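Search this site Search Go
Home Syllabus Handouts Labs Contact
Filed under: Lab practice > Handouts > Small arms and soft goods

Handout 2. Good practice at the folding bench

Welcome back, everyone, and thank you for getting through the Hirberg reading, which I know is dry in places (the chapter on guarding especially!). This week we leave the big fenced cells behind and come down to table size, where the arms are light, the work is cloth, and people are tempted to think that rules are for somebody else. I want to talk you out of that, kindly, before Wednesday's lab.

Let me begin with what the formal standards do and don't do for us. A machine safety standard asks you to look at the whole application, meaning the arm, the tool on the end of it, the thing being handled, and the person leaning in to straighten a sleeve. It doesn't let you off because the arm is small. A little arm can still pinch a finger, pull a cable loose or knock something into a lap, so we do a written risk assessment for every bench setup, and we do it again when the tool changes. A new fingertip counts as a new tool. Yes, even if it's only a wrap of tape and a bit of padding.

Fingertips are where I'd like you to slow down. Coverings wear, they shed, and they change how hard the fingers seem to grip. Look at them before the first run, look at them again at the break, and write down what you found, even when what you found was nothing. Look at the tape for creases and at the wiring for anything that could snag when the wrist turns. 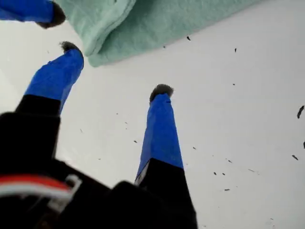 Samudach wrote in to disagree with me on the inspection interval. At our shop we gave up on checking by the clock, the note went, and we check every 200 cycles instead, because a slow morning and a busy one wear the pads so differently. I would only add that somebody still has to look when the cycle counter has been reset, and we have been caught by that twice.

I think that's a fair point, and I've changed the lab sheet to match. You'll now record the cycle count beside each inspection, and the full replacement of coverings stays at 2,000 cycles unless your own notes give you grounds to do it sooner. Please don't stretch it the other way. If the counter has been reset, treat the coverings as due and start a fresh line in the log.
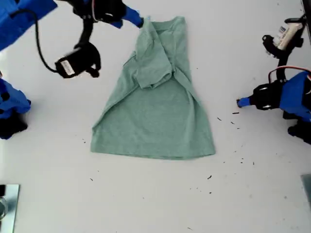 Shared workspace is the second big topic, and it's the one I find students enjoy arguing over, so do come ready. When two arms can reach the same spot, each one is a hazard to the other as well as to you, and your assessment has to cover both of them moving at once. Decide beforehand which arm may enter the middle of the table and when, and put it in writing. With the shirt half folded, one fingertip at the fabric near the collar and the other arm off to the right without touching, you have a good case to practice on: write down what the right arm is allowed to do next, and what should happen if the left one stops. Then look at the table itself. Dark specks like those to the lower right of the shirt belong in the log too, with a line saying whether you traced them to a covering, to the cloth or to something else.

Housekeeping comes at the start and the end of every session. Stop the arms, cut the power, wait, and only then wipe down. I know it feels fussy for a few crumbs, and I know the Momcombe worksheet lets you wipe between runs with the arms merely paused, but a paused arm may still be holding torque, and in this course we cut the power.

For Wednesday, please bring your risk assessment form filled in as far as the section on tools, and read the Lappalainen case notes up to the part on cable routing. We'll go through the rest together at the bench.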